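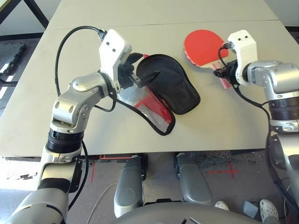

A black padded cover for a table tennis paddle, over a light gray tabletop.

Table tennis paddle

A table tennis paddle (racket if you're reading the rule book, bat if you grew up in Britain) is the thing you hit the ball with in table tennis. I've been keeping the equipment pages on this little club wiki for a good while now, and this is the entry I get the most mail on, so I've let it grow. If you only want to know what to buy, skip down to "Picking a first paddle." The rest is for people who like knowing how the thing is put together, and I'm one of those people!

Names

In the United States most folks say paddle, and that's what I say. The official rules say racket. In Britain and a good part of the Commonwealth it's a bat. You'll hear "blade" used for the whole thing too, but strictly speaking the blade is only the wooden part, before any rubber goes on it. I mixed those up for my whole first season and ordered a blade by mail, thinking I was getting something I could play with that night. It came bare. It was a very pretty piece of wood.

The blade

The blade is the flat part plus the handle. The rules say it can be any size, shape or weight, which surprises people, but it has to be flat and rigid, and at least 85 percent of its thickness has to be natural wood. The remainder can be something like carbon fiber or glass fiber, laid in thin sheets between the wood layers.

Most blades are built from several thin layers of wood glued together, usually five or seven of them. Five-ply blades tend to flex more and feel softer when you hit. Seven-ply blades are generally stiffer and quicker, though the kind of wood matters as much as the number of layers. Then there are one-ply blades cut from a single thick piece of Japanese cypress (hinoki), which penhold players have loved for ages. I got to borrow one once at the Bundness open and I still think about the sound it made.

The handle comes in a few shapes. Flared handles get wider toward the bottom, so the paddle doesn't slide out of your hand. Straight handles are the same width all the way down and make it easier to shift your grip in the middle of a point. Anatomic handles bulge in the middle to fill the palm, and people either adore them or can't stand them. Chinese penhold handles are short, since the player holds the paddle a bit like a pen, with the head pointing down.

The rubber

Rubber is where the arguments start. A modern sheet usually has two parts, a thin top sheet of rubber with pimples on one side and a layer of sponge underneath. If the pimples face in, toward the sponge, the hitting side is smooth, and that's called inverted rubber. It grips the ball, it makes the most spin, and most people play with it on at least one side.

If the pimples face out, you get one of two things. Short pips make a flatter, faster ball and don't react as much to the other player's spin. Long pips bend when the ball hits them and send back some very odd stuff, and playing a good long-pips blocker for the first time is a rite of passage. There's also anti-spin, which looks like ordinary inverted rubber but has a slick surface with hardly any grip.

With sponge, the rubber can be up to four millimeters thick in total, glue included. Pimpled rubber with no sponge at all tops out at two millimeters. Thicker sponge gives you more speed and a bouncier feel, and thinner sponge gives you more control. (My advice to newer players is nearly always to go thinner than they were planning to. Nearly none of them listen, and I didn't either.)

Colors

For a long time the two sides had to be black and bright red. The idea was that your opponent should be able to tell which rubber you just used, after years of players flipping between two sheets that looked the same and behaved completely differently. One side still has to be black. The other has to be a bright color that stands apart from black and from the ball, and since a rule change in 2021 that can be blue, green, pink or violet as well as red. I went with green for a while and loved it, then went back to red when my local shop ran out.

A short history

The game started as an after-dinner amusement in Victorian England, and the earliest sets used small strung rackets or long-handled paddles with vellum stretched over a hollow frame, a bit like a drum. Those gave the game its noise, and probably its best-known nickname. Plain wood came in, sometimes covered in cork or sandpaper, and then pimpled rubber took over in the first part of the twentieth century. That's the classic hardbat, and there are still hardbat events today. Go and watch one if you ever can, the rallies go on forever.

Sponge turned everything over in the early 1950s. The ball came off fast and quiet, and players who'd been used to hearing each shot had a miserable time. The thickness limits came in at the end of that decade. Later on, players found that certain solvent glues made the sponge swell and the ball jump, and "speed gluing" right before a match became a regular habit until it was banned in 2008. Most people now use water-based glue. It smells a whole lot better, and my family agrees.

Picking a first paddle

You can buy a premade paddle with the rubber already on, or a blade and two sheets that you put together yourself (or that the shop puts together for you). For a first paddle I'd go with a decent premade one. When the Stullora club did its beginner night in June, we laid a pile of them out for people to try, and the ones everybody kept reaching for were the plain all-around paddles with flared handles.

Look for something labeled "allround" or "control," with inverted rubber on both sides. Weight is mostly a matter of taste, but mine comes in at 162 grams with both sheets on, and that sits on the light side. A friend from the Igwe league plays with one well over that and thinks mine feels like a toy. Try a few if you can. A heavy head will wear out your wrist before it wears out anybody on the other side of the table.

Speed ratings printed on the package are made up by each company on its own scale, so a 9 from one maker tells you nothing when you set it beside a 9 from another.

Care and storage

Dust kills grip. Wipe inverted rubber with a slightly damp sponge after you play, let it air dry, and put a plastic film over it if you have one. Don't leave a paddle in a hot car. I cooked a brand new sheet that way in the parking lot behind the Rivari sports hall, and it came up at the edges like old wallpaper.

Edge tape runs around the rim of the head and saves the wood when you smack the table, which you will. Replace it when it starts to peel.

A cover or case is worth having too. The kind shaped like the head of the paddle is small and light, and it packs flat in a bag. Bigger rectangular cases often have room for a second paddle, and plenty of them have a pocket for balls. Hard cases protect best if your bag gets thrown around.

How long rubber lasts depends on how much you play. If you're at it several times a week, you might want new sheets every few months. Once a week, and a set can easily see you through a year. When a ball dragged across the surface slides where it used to catch, it's time.

See also

Table tennis balls
Table tennis tables
Grips: shakehand and penhold
Hardbat

Last edited May 12, 2023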